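Cuaderno de taller, septiembre. Domingo, 9:40

Inventario de objetos domésticos, lote Clana. Sigue a la entrada sobre cajas y etiquetas.

## Estado del lote

- Fichas abiertas: 30. Cerradas: 13. El resto queda para la próxima sesión.
- Las fichas antiguas llevan la numeración de Torvik. No renumerar: la hoja de pesos apunta a esos códigos y ya se rompió una vez.
- La báscula Nivitz deriva al arrancar. Encender, esperar 21 minutos, tarar y repetir la tara con la bandeja puesta.
- Peso total del lote con bandeja: 1,230 kg. Falta restar la bandeja, que no tiene el peso anotado en ningún sitio.

## Criterios para textiles

Los textiles dan más trabajo que los envases. Un envase tiene largo, ancho y alto. Un guante tiene las medidas que le da la última persona que lo soltó. Acordado con Ulla Nyberg:

1. Medir extendido sobre la mesa, sin estirar, palma hacia abajo.
2. Anotar el material solo si hay etiqueta cosida. Si no la hay, «tejido» y nada más.
3. No doblar ni alisar antes de pasar al cajón. Se suelta desde la altura del borde y se deja como caiga.
4. Las zonas de otro tono se apuntan como «zona oscura», sin decidir si es mancha, refuerzo o desgaste. Se revisan con luz de día.
5. Separación en el cajón: ningún objeto apoyado en otro. Si dos se tocan, se recoloca el rígido y se deja quieto el textil.

Duda pendiente: el punto 3 no fija la orientación. Ulla propone anotar hacia dónde apunta el extremo más estrecho. Me parece suficiente.

## Cajón gris

El fondo tiene rozaduras y confunde en las fichas de color. Comparar siempre el tono contra la cartulina de Pukbridge, nunca contra el fondo. Para el guante blanco y gris claro importa poco; para los grises medios, bastante.

Disposición de la mañana: guante arrugado cerca del centro, tirando a la izquierda, con una zona gris beige en la solapa inferior. Envase rojo anaranjado de esquinas redondeadas, en diagonal, más abajo y a la izquierda.

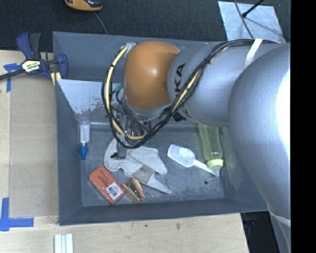
## Pendiente

- Pesar la bandeja vacía y corregir el total.
- Ficha del guante: falta la medida extendido. La casilla de talla se queda en blanco.
- Ficha del envase: medir las esquinas con la plantilla de radios, que sigue en el armario de arriba.
- Preguntar a Ulla si los pares se registran con un código o con dos. En las hojas de Torvik hay de las dos formas.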